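# Requesting a Price Adjustment After a Sale

Customers who buy an item from the Tellow online store shortly before its price is reduced may request a refund of the difference. The procedure below applies to all orders shipped within the country, including orders that qualified for free shipping.

## Before you begin

Have your order number and the email address used at checkout. The item must be the same model, size and color as the one on sale, and it must be in stock at the lower price when the request is submitted. Clearance and open-box items are excluded.

Requests are accepted for 29 days after the delivery date shown on your tracking page.

## Submitting the request

1. Sign in and open **Orders**.
2. Select the order, then choose **Price adjustment**.
3. Paste the link to the current product page.
4. Check the amount displayed and select **Submit**.

Save the confirmation number. If the form returns error 502, wait a few minutes and submit it again; a duplicate request will not delay the first.

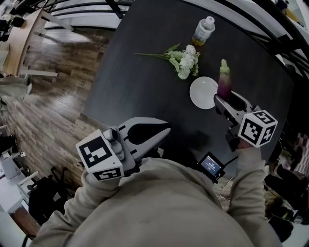 A reader, Issahaku, writes that the form rejected a request for an item bought with a coupon, and asks whether the coupon should have been entered a second time. It should not. The adjustment is calculated from the amount paid after the coupon, and the form rejects any request where that amount is already equal to or lower than the sale price.

## Items sold by partner stores

Products marked "Sold by Gondatora" or "Sold by Nanley" are not handled through the Tellow form. Use the **Contact seller** link on the order page and include the same information. Each partner sets its own time limit.

## Receiving the refund

Approved amounts are returned to the original form of payment. Gift card purchases are refunded as store credit. During December, when almost 3,000 requests may be waiting for review, please allow additional time before contacting customer service.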